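**Wrist camera against fixed cameras: our drop-out result**

### burban_lab

Hello all. For the Trurkero project we trained one policy on 200 demonstrations, with the wrist and fixed cameras together. Afterwards we blanked one view at a time during testing, without training again. With all views the policy finished 60 trials. Without the wrist views it finished 27. I had expected a smaller loss, as the fixed cameras see the whole table.
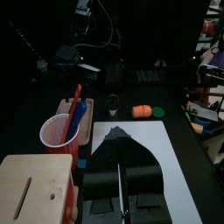
*Wrist view, gripper over the white board*

My explanation is that the policy reads the height of the fingers above the board from this view, and from almost nothing else. I would be glad to hear objections.

Branislav Urban

### zaugg_m

Thank you for posting. I do not agree with the explanation. A blanked image is something the network has never met in training, so you measure its surprise as well as the lost information. At Filtitside we had the same large drop, and most of it disappeared when we trained with random blanking.

Also, how low is your front camera? If it looks across the table, it should give the height quite well.

### burban_lab

It is low. The box with the red front and the red cup are seen nearly from the side – the grippers come in from the top corners.
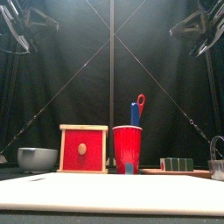 ### trirnina

Then I am with zaugg_m on the first point, but less on the second. A low camera shows height, yes, but things lying flat on the table are hard to judge from there. Do you have a higher view too? And did you blank both wrist cameras together, or one after the other?

### burban_lab

Both together. I admit this was a weak choice. The higher view shows the board and the smaller pieces beside it, and both arms, with the right gripper over the pinkish tray:
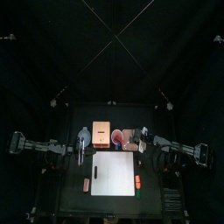 ### zaugg_m

In that view I can't tell how far the right fingers are above the tray, so perhaps your idea is partly correct. I would still train again with blanking, using 5 seeds, before writing "almost nothing else" in a paper.

### burban_lab

Agreed, I will change this sentence. The new training is in the queue, with each wrist camera blanked separately – I will post the numbers in this thread, also if they are against me.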